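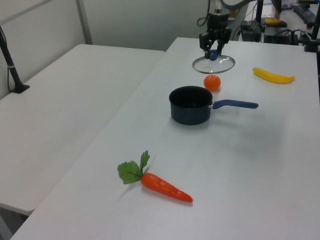
Does Putting the Lid On Save Energy? A Check of the Kitchen Advice Given to Larkcombe Residents

1. Why we picked this

Every new resident of the Larkcombe dorms gets a leaflet with tips for using less electricity in the shared kitchens. The first tip is to cook with the lid on, and the leaflet says this "can cut cooking energy by up to two thirds." No source is given. "Up to" covers everything from zero to two thirds, so the claim is hard to prove wrong, and we think that is part of why it keeps getting reprinted. The same sentence shows up in the Pillach housing guide, word for word, also without a source.

We wanted to know what a student cooking one portion of pasta would save.

2. What we did

We used one hot plate in the Usine building kitchen, one small saucepan with a glass lid, and a plug-in energy meter. Each test started with 500 ml of cold tap water. We ran two kinds of test:

Heating: bring the water to a full boil, then stop.
Holding: keep the water at a low boil for ten minutes after that.

Each was done 3 times with the lid and 3 times without. We let the plate cool all the way between runs, which took far longer than the tests and is the main reason there are so few of them. All the work was done in May, in the evening, with the window shut.

3. What we found

For heating, the lid helped less than we expected. The runs with the lid used less electricity on average, but the slowest lidded run was worse than the best open one. Part of the problem is deciding when water is boiling. With the lid on, steam on the glass makes it hard to see, and two of us called it at different moments. A thermometer through the lid would have fixed this, but our lid had no hole for one.

For holding, the difference was clear. With the lid on we could turn the plate down two settings and still keep a boil. Without it, the water went flat as soon as we turned the dial. If there is a real saving anywhere, it is here, and only for people who turn the plate down. Someone who puts the lid on and leaves the dial alone gets a boil-over and saves very little.

4. The survey

We also looked at the Calado survey, which the housing office sent us when we asked where the claim came from. It has 2529 responses and asks residents whether they "usually" cook with a lid. Most said yes. We do not think much of this. People know what the right answer is, and nobody measured anything. The survey does not mention energy use at all, so it can't be the source of the two thirds figure. We asked again and were sent the leaflet.

We handed out our own short form and got over 300 replies. The most common reason for leaving the lid off was that the kitchen lids do not fit the kitchen pans. The leaflet has nothing to say about that.

5. Problems with our own work

Six runs of each kind is not enough to put a number on anything, so we have not given a percentage. We used one pan and one plate. A bigger pan or an induction plate could give a different result. The meter only shows two decimal places, and for such a small amount of water the last digit matters a lot. We also never tested real food.

6. What we would change in the leaflet

Drop "up to two thirds" unless someone can show where it came from. Say "put the lid on and turn the heat down," with both halves in the same sentence. Buy lids that fit. A kettle was not part of this project, but several people on the form asked why we didn't just use one, and the next group should probably test that first.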